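Plokside Finger Pad Kit, fitted to one cell
2018-06-28

We run one arm on a shoe rack cell, putting pairs away and taking them out. The stock pads on the gripper were due for replacement in January, so I bought the Plokside kit from Storis and kept notes.
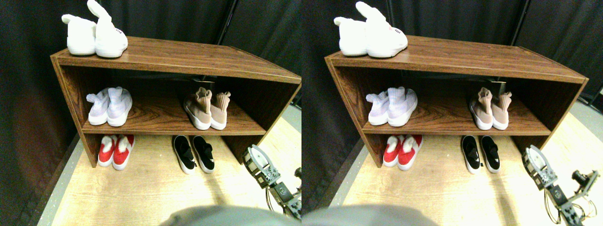

Shoe rack cell, gripper at lower right.
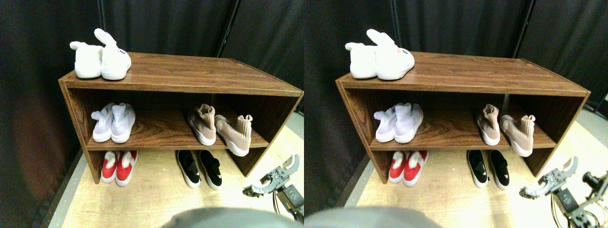 Dindo Agbayani
Cell technician, Mulcahy

The kit is two pads, 4 screws and a hex key. The key is soft and rounded off on the second screw. Use your own.

Fitting took 22 minutes with the power off, including moving one cable clip that sat too close to the joint. Zero the jaw afterward – the new pads are thicker, and our old closing value squeezed too hard.

Knit collars are easy for it. Fluffy slippers still slip if the jaw closes on the trim, so we grip those lower. I wipe the pads every 100 picks and check the screws at the same time. One had backed out a quarter turn at some 1,000 picks. A drop of threadlocker fixed that.

The Minex pads we had before were cheaper and wore faster. I would buy the Plokside set again, without the key.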